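Small Rooms, Big Patterns: Decorating a Linen Corner
Student project report, Interior Surfaces course
Team: Odette Picard, Conall Ó Gríofa, Timothée Lefèvre
Advisor: Engelbert Zwahlen

Our project started with a complaint. Timothée had been folding towels on his bed for a whole semester, and he wanted a proper linen corner that didn't feel like a closet. We loved the idea right away! Every one of us had lived somewhere with a sad little shelf where the sheets went, and we wanted to find out how much you can do for a spot like that with surfaces alone. No new windows, no moving walls, just pattern and color and a good place to fold.

We called it Stellden, after a name Odette found scribbled in an old sketchbook of hers. The budget was $50 for samples, and we stuck to it (barely).

Choosing the pattern

We went through a huge pile of wallpaper samples in the first stretch of the project, and Conall pinned his favorites over his desk so he could look at them at breakfast and again late at night. Small florals turned to mush from across the room. Stripes looked sharp but made every crooked fold stand out. Leaves won, and by a lot. A vine pattern moves sideways across a wall, so your eye keeps traveling, and white leaves on charcoal stay readable even in poor light.

Engelbert warned us that dark backgrounds can swallow a small room. He was right to push us on it, and we spent two whole meetings on that question alone. What settled it was putting the dark pattern next to stone. Brown marbling has its own movement, all cloudy and uneven, and beside it the charcoal looks crisp and almost drawn. We had expected the two to fight, so this was the most exciting afternoon of the project for me!

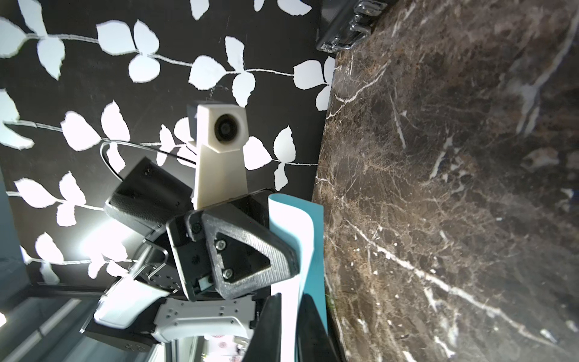 Does a pale blue sheet work against such a busy background?
It works very well, as long as the sheet is plain. Light blue is cool and the brown is warm, so the fabric stands out from both surfaces, while a printed sheet would have to compete with the leaves.

Folding and storing

We tried plenty of ways to fold a flat sheet and came back to the simple one: halves until it is narrow, then thirds. Fitted sheets are harder. Odette tucks the corners into each other first, and after a lot of practice the rest of us could do it too, though mine still come out a bit lumpy.

Plain colors go toward the front of our shelf plan, with prints behind them. I was skeptical about this until I drew it both ways. A calm stack of solids gives the leaf pattern room to show, and it makes the whole corner look cared for even when the folding is only so-so.

What we would change

Light needs more work. A glossy finish bounces a lamp straight back at you and washes out the leaves nearest the glare, so next time we would ask for matte samples from the start and test the lamp at several heights. Conall also wants to try the same vines in dark green, and he has already started mixing paint for it.

Our sample boards and shelf drawings are in the course studio through July, on the long table by the door. Please unfold things!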